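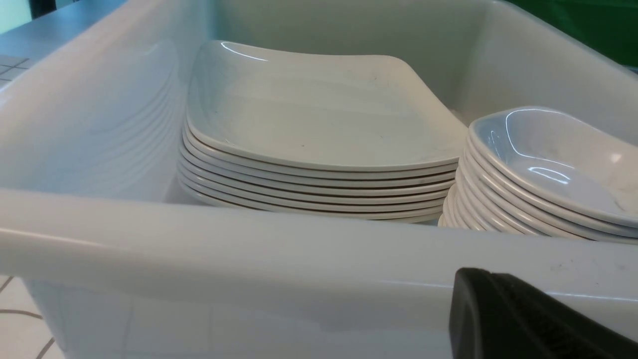

Right, it's August, my feed is full of people on beaches, and I have spent my whole week off learning to bake flatbread. I have never been happier. A thread, because my family have asked me to tell someone else about it.

**2/** Background for new people: I'm a bread person. Tin loaves, mostly, the odd bloomer. Flatbread was always the thing I bought in a packet of six and forgot in the cupboard. Then a friend brought one round from the Zadura bakery on the corner by the canal and I ate it standing up in my coat.

**3/** It was blistered on top, chewy in the middle, and it tasted of actual wheat. I went back the next morning for two more and asked (very politely, there was a queue) what flour they used. "Strong white and a bit of wholemeal." No secret at all! They just told me!

**4/** So here's where I've got to after a week of it. 500g flour, a teaspoon and a half of fine salt, a teaspoon of dried yeast, a spoonful of yoghurt, and enough water to make you nervous. I mean properly sticky. If it comes off your hands easily, it wants more water.

**5/** The flour I've settled on is the Gunnlaugsson stoneground, mixed with whatever supermarket strong white is cheapest. On its own the stoneground is a bit much for this (lovely flavour, tears like wet cardboard). One part to four is the sweet spot in my kitchen. Yours may differ, flour is moody.

**6/** Kneading: I don't, much. Mix it, leave it twenty minutes under a tea towel, fold it over itself a few times with wet hands, leave it again. Do that until you get bored or it goes silky. It does go silky! The first time I felt it change I shouted and the dog left the room.

**7/** Then the fridge overnight. I resisted this for years with every kind of bread because I'm impatient and my fridge is tiny. Do it. The dough I baked on the same day was nice. The dough I left until the next morning had that slightly sour, nutty thing going on and browned twice as well.

**8/** Shaping. Oh, I was terrible at shaping. I had one shaped like Norfolk. What sorted me out was taking the dough out of the fridge a good hour before, splitting it into balls, and leaving them alone until they slumped. Cold dough fights back and you will lose.

**9/** No rolling pin! I used one on the first day and got crackers. Fingertips, from the middle outwards, and stop before the edge. Then pick it up and let it hang off the backs of your hands for a second or two. Any thin patches will puff up like pillows and those are the best bits anyway.

**10/** Heat. As hot as your oven goes, with a heavy tray or an upside-down roasting tin already in there for half an hour. Mine takes 4 minutes a bread and I watch every one through the door, crouched down, like it's the football.

**11/** You can also do them in a dry frying pan. Lid on for the first minute, flip, lid off. They come out softer and a bit spotty, and I think I prefer them like this for wrapping round things. For tearing and dunking, oven every time.

**12/** When they come out, brush with melted butter and wrap the whole pile in a clean tea towel. They steam each other and stay bendy. I skipped this on Wednesday as I was on the phone to my sister and by the time I'd hung up I could have tiled a bathroom.

**13/** What to put on them! So far:
- garlic butter, obviously
- za'atar and olive oil, put on before baking
- grated onion, squeezed hard, with nigella seeds
- brown sugar and a bit of cardamom (breakfast, don't argue)

**14/** The onion one needs more squeezing than you think. I thought I'd squeezed it. I had not squeezed it. There was a puddle.

**15/** A few people have asked about gluten-free. I haven't cracked it. I had one go with a chickpea flour mix and what I made was a pancake. A very good pancake, and I'd make it again, but I can't pretend it was a flatbread. If you've got a method that holds together when you fold it, please reply, I'd love to try it.

**16/** Cost, for those who like that sort of thing: I worked it out on the back of an envelope and I'm at 138 pence for a batch, not counting the oven. The packet ones have gone up again so I'm feeling fairly smug.

**17/** They freeze brilliantly, by the way. Let them go completely cold, put a bit of baking paper between each one, bag them up. Straight from frozen into a hot dry pan, half a minute a side. I've got a drawer full. There is no longer room for peas.

**18/** Things I still want to work out: how to get bigger bubbles without the base burning, whether old sourdough starter can go in instead of the yeast, and if there's any way to get that slightly smoky taste indoors. I've been told to try the barbecue. It has rained every evening since I was told.

**19/** If you want to read more, the Ondudetti newsletter did a long piece on flatbreads in the spring and it's what got me thinking about wetter doughs. And the Gumside community kitchen runs a bread morning once a month, all levels, bring a tub for your leftovers. I went last time and came home with somebody's rye starter and a very strong opinion about salt.

**20/** The opinion, since you'll ask: more than you think, and in with the flour at the beginning. I forgot it once this week and tried sprinkling it on afterwards. Like eating a duvet at the seaside.

**21/** Back to work on Monday with flour in my phone case. Show me yours if you make them, especially the wonky ones. I'm trying the cardamom dough with chopped dates in tonight and I'll add a post underneath when they're out.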